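Wrist camera feature tracker drifts on shiny surfaces – is this tuning or do I need another sensor?

Asked by Parviz Sadeghi on October 30, 2020
Filed under: visual odometry, wrist cameras, Rilturix

Hello everyone, and thanks in advance to whoever has the patience for this one. I took over the perception side of a mobile arm project at Kamolrat in the summer, and I've been trying to get a pose estimate out of the wrist camera alone while the arm and base move around a room full of office furniture and shop fittings. The tracker is the stock one in Rilturix, limited to 2,000 features per image. It runs nicely for a while and then the pose slides off to one side, sometimes a whole hand's width, with no warning in the log.

My hunch is that it's picking up corners on things that don't stay put as the camera moves. We have big dark glass, glossy floors, ceiling lights everywhere, and of course the fingers themselves are always in view.

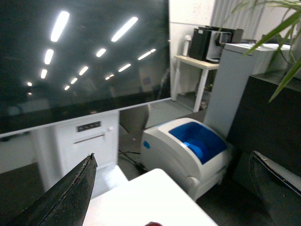

I've already tried dropping the limit to 1,000 and raising the corner threshold. Both made the slide come later, and both made the tracker lose itself completely on the blank walls, so I've swapped one headache for another. A coworker suggested adding a depth camera, but there's very little room left on the wrist and I would love to avoid a new bracket, a new calibration and a new cable all at once. Has anyone gotten this working with software only?

Zübeyde Işık

Hi Parviz, welcome! I spent most of last winter on the very same thing, so you have all my sympathy. You can get a long way in software, and I'd start with the fingers before you touch anything else.

The fingers move with the camera. Any feature that lands on them looks perfectly still while the whole world moves, and the solver is only too happy to believe those points, especially if the edges of your fingers have gotten scuffed, as ours have (a corner detector just loves a frayed edge). So draw a mask. Make it a bit bigger than the fingers, maybe 20 pixels all the way out, and redraw it for each gripper opening you use – or project the finger model into the image from the joint reading, if your URDF is good enough to trust. In Rilturix the mask goes in before detection. If you put it in after, the fingers still use up your feature budget and you'll wonder why nothing changed.

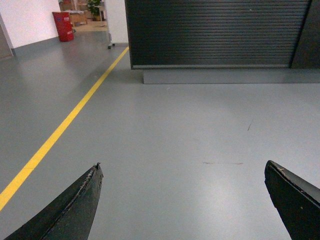
3 min read

Next come the reflections, and these are sneakier. A ceiling light mirrored in a floor or a pane of glass moves in the image as though it were far behind the surface, so each one is nicely consistent from one image to the next and passes the usual outlier test. What helped us was sorting features by brightness and throwing away anything sitting on a saturated patch, and then asking for a track to survive a decent sideways move before it gets a vote. Painted lines on the floor are your friends, by the way, and so are baseboards and the bottom rail of a shutter. Do be careful with the slats on a shutter, though. They all look alike, and a matcher will skip one slat over without a second thought.

I'd put the limit back up to 2,000 once the mask is in. Your blank wall trouble may well get better by itself, as you'd be spending the features on the room again.

Jirayu Kongkaew

just use the depth camera, we did and it was fine

Chalerm Srithong

I agree with nearly everything Zübeyde wrote, and I'd add a word about the close-up part of the job, where the arm comes down over a table and the camera sees mostly tabletop and whatever is on it.

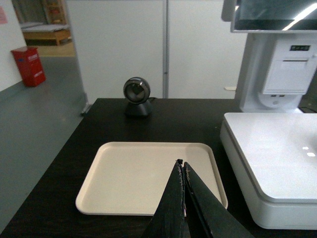

Perception › Close-range tracking

At that distance a dark table gives you very few corners, and a plain tray with rounded corners isn't much better. The glossy items nearby, scanner glass and screens and so on, will offer you plenty of bad ones. We stopped asking the feature tracker to do this part at all. Once the wrist is low enough we freeze the last good pose from the tracker, carry it forward on the arm's own kinematics with the base locked, and fit the tray's outline as a separate measurement. It's a small amount of code. Ours came to 118 lines on top of the Davonik arm driver, and a fair share of that is logging.

Two cautions from our own mistakes. Check your hand-eye calibration before you switch over, or you'll see a jump and blame the wrong module (I blamed the tracker for days). And don't switch back to visual tracking the moment the arm lifts. Let it collect a few steady images first.

If you can post a short log with the track ages turned on, I'd be glad to look through it. I'm traveling for part of November but I do check in here in the evenings.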